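Cell 2 notebook – 7 September 2020
Entry by Ostap Polishchuk
0 comments | 18 shares

Working through the draft handling rules with Subbarao Krishnan. Vomanance want one page for the cup tasks, covering start pose, hand clearance and stop access. The March version ran to 5 pages and operators skipped most of it.

Rule 1. Bench clear around the cup before the arm is enabled. Tools go back to the rack, along with tape and spare fixings. 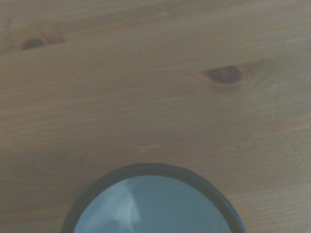
Wrist view, rim at bottom of picture, bare wood beyond.

The old wording said "reasonable clearance". Struck out. It now reads "nothing on the bench within one hand length of the cup", which can be checked by eye.

Rule 2. Stop button on the bench side of the base, within reach of whoever is supervising. Cables must not lie over it. Vega Esteban asks for a fixed bracket – agreed in principle, no part number yet.
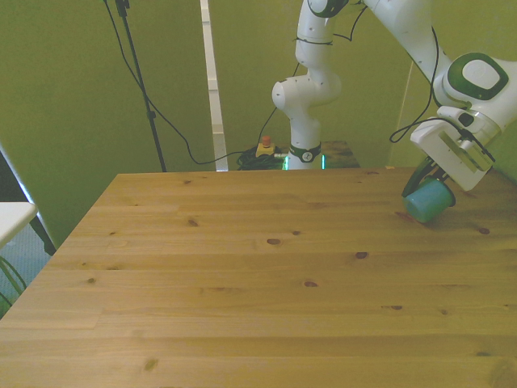

Cup on its side at the gripper. Yellow stop box left of the base, cables bundled round it.

The bundle needs tying back. Added to the list for Rocío Escobar. Rule 2 will also say that slack is dressed away from the stop box at the start of each shift and signed for.

Rule 3. A cup on its side is a defined state. Log it as "tipped", whatever caused it. Do not write "dropped" unless the release was seen. Gethin's log has 2,474 entries and the two words are used interchangeably, so the column is no good for fault counts.

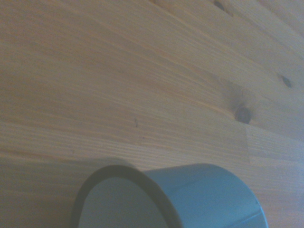

Cup lying on its side, wrist view.

Rule 4. No hands inside the reach envelope while the arm is enabled, including to right a cup. Disable first, then reach in.
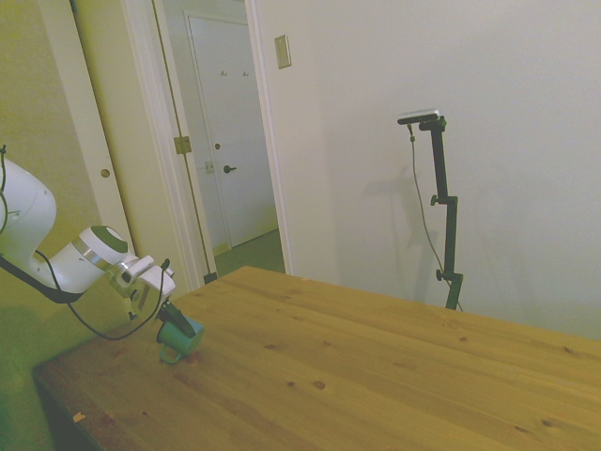

Subbarao wants an exception for reduced speed. I am against it – the operator cannot judge the speed setting by looking at the arm. Left open for Araceli Herrero to decide.

To do: retype rules 1 to 4, send to Vomanance, ask Gethin for the raw log.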